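Brurkard extends free servicing offer to Inell hatchback

Brurkard has extended its free servicing offer to the Inell hatchback, which joined the range in spring. Until now only buyers of the larger Akolgo could receive it. The offer covers 2 years of routine service at any Brurkard dealer and is open to private customers who order before the end of August.

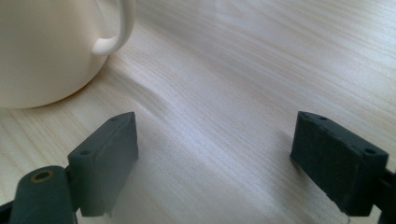 Finance and deposit

Inell buyers who choose the finance plan will also receive a deposit contribution of $1003. For the Akolgo the contribution stays at $2503 - the same amount as in the last quarter. Both plans can be combined with the free servicing.

The offer is available at 27 dealers, including the new showroom in Amitz, which opens on Saturday.

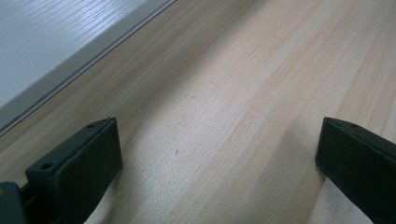 Cars ordered in Amitz will be delivered from the main depot, so customers should expect a slightly longer wait. Tires, brake pads and accident repairs are not part of the offer.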